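Notebook, simulation bench -- January, started 9.40

Second day with the Henus trial licence. Danica wants a yes or no on whether we pay for it once the trial runs out, so I am keeping notes as I go and will tidy them only if someone asks.

For anyone picking this up cold: Henus is the simulation package from Zesholm. You get the simulator, a set of ready-made rooms and objects, and a scripting layer for running the same task many times over. We are looking at it for pick-and-place work with trays, which is most of what Chae has us doing this quarter. The other candidate is Skilville. Oľga has that one and is keeping her own notes.

Install was dull, in a good way. It wanted a newer graphics driver than we had on the bench machine, and after that it ran. The licence server dropped out once before lunch yesterday and came back without me touching it. Mailed Zesholm support. Reply came from Tamunoemi Ogundipe the same afternoon, asking for the log, which I sent.

Today is the tray task. White arm over the table, green tray, gripper pointing straight down. I left the room as it loads, with the wall clock, the shelf and the two grey arms on their pedestals at the back. Zdeňka asked whether the extra arms slow things down. I ran it with and without them and could not see a difference in step time, so they stay in. 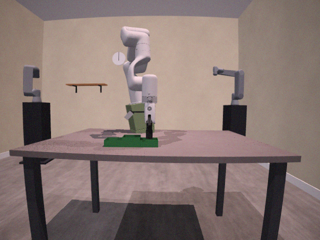
First batch was 100 episodes with default contact settings. Finished with no crashes. Success flag was set on all but 2, and both of those were timeouts. Replayed one of them and the arm had stopped short of its target and sat there until the clock ran out. Have not looked at the other.

Second batch set to 1000, friction lowered on the gripper pads. This one stopped at episode 457 with a memory error. Restarted from the checkpoint and it picked up at the right place, but the random seed had gone back to its starting value, so the later episodes repeat the early ones. That is a fault in my book -- the manual says seeds are kept. Sent to Tamunoemi with the config file.

Things I like so far: the config is one readable text file, and replay lets you step backwards. Things I don't: changing an object's mass means reloading the whole room, and the camera goes back to its default position every time you do it.

Silvia came by at 14.15 and asked about price. The quote is per seat, and support is a separate line. Told her to get the figure from Danica, who has the current version.

To do:
Look at the other timeout.
Rerun the long batch with the seed set by hand at restart.
Watch memory during the run -- log it every minute.
Ask Oľga which friction values she used in Skilville and match them, otherwise the comparison is no use.

Bench machine left running the rerun overnight. Please don't log me out.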